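Gripper release fault on the Vida arm: frequently asked questions

Last updated January 22, 2024. Maintained by Enikő Hajdu and Tudur Pumphrey, Molaneo test group.

What is the fault?

The gripper closes on an object, reports a good grasp and then opens without a release command. The arm carries on with its programmed path. If the object is already off the surface, it drops.

How often does it happen?

We logged 9 uncommanded releases in 197 grasps during September. All of them were on cylindrical objects. Two happened during a lift and the other seven before the object had left the table.

What causes it?

The grip controller reads motor current to decide whether the fingers are loaded. On a thin-walled can the wall gives slightly after contact and the current falls. Firmware before the fix treated a fall lasting more than 50 milliseconds as a lost object, and opened the fingers ready for another attempt. The retry should have been blocked once a grasp had been confirmed. It wasn't.

Is it a wiring fault?

No. Zsófia Katona swapped the wrist cable and the finger motor on one arm and the fault came back with both new parts fitted. A damaged cable gives error 2 and stops the arm, so the two are easy to tell apart in the log.

Which objects are affected?

Drinks cans are the worst, in particular when gripped near the top. Rigid bottles and boxes have not triggered it. Soft packets have not either, but we have far fewer grasps on those and would not call them safe yet.

How do I reproduce it?

Use a smooth, level table and put the can where the arm can reach it without going near its joint limits. Run the approach at normal speed, close the fingers at the top of the can and hold for the full dwell time before lifting. Record motor current and finger position throughout.
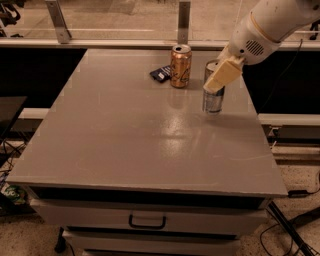 Keep the grip height the same between runs. Erzsébet Pap found that moving the fingers down the can wall changed the current trace enough to hide the fault, which cost us several sessions of clean results that meant nothing. Don't reuse a can once it has been dented.

Do not use full cans for lift tests on old firmware. A full can falling from lift height is heavy enough to injure a foot, and a split one will put liquid near the power supplies.

Does the emergency stop still work?

Yes. The stop circuit is separate from the grip controller. Note that a stop holds the fingers where they are at that moment - if they have already begun to open, the object may still slip. Keep hands out from underneath.

Is there a fix?

The Enisus controller update removes the retry after a confirmed grasp. Install it with the arm parked and the gripper empty, then repeat the finger calibration. Old calibration files load without a warning but give the wrong closing force.

I can't update yet. What should I do?

Turn off automatic retry in the grip settings and limit lifts to empty containers. The setting returns to its default after a power cycle, so check it at every start.

Where do I report a release?

Send the log to Katalin Hegedűs with the firmware version, object type and grip height. Please save the log before restarting the controller - a restart overwrites the current trace.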